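# About the Tindby School of Bar Service

The Tindby School of Bar Service teaches the preparation of mixed drinks to beginners and to staff already working in hotels and restaurants. It was founded by Sigrún Overgaard and Niall Dalgleish, who remain joint principals. The school admits 20 students to each course, and a course runs for six weeks. The main intake is in October.

Teaching begins with the workstation. Students learn to lay a mat, set a board upon it and keep the measure within easy reach before any bottle is opened.

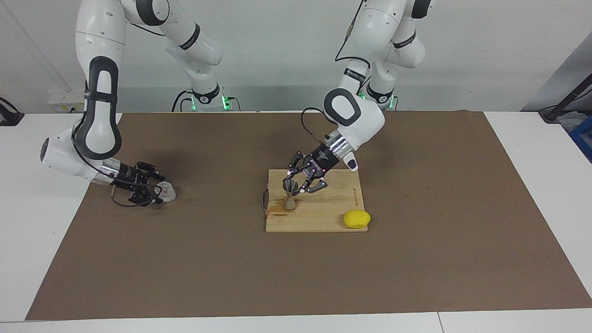
**Do students need to bring their own equipment?**

All boards, measures and cups are supplied by the school and remain on the premises. Students are asked to bring an apron and a notebook.

Measuring is taught by Þórey Skov, whose classes occupy the first 10 hours of every course. Students practise with water until their pouring is consistent, and only then proceed to recipes. Citrus fruit is introduced in the second week, together with the care of knives and wooden boards. Boards are wiped down at the end of each class, and those that have become heavily marked are sanded and oiled by the school.

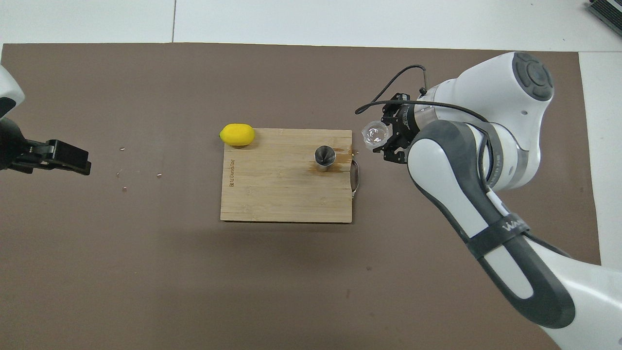

*Lemon and steel measure on a bamboo board.*

Applications are considered by Snædís Vestergaard, Head of Admissions, to whom enquiries about group bookings should also be addressed. The school office opens at 10 in the morning.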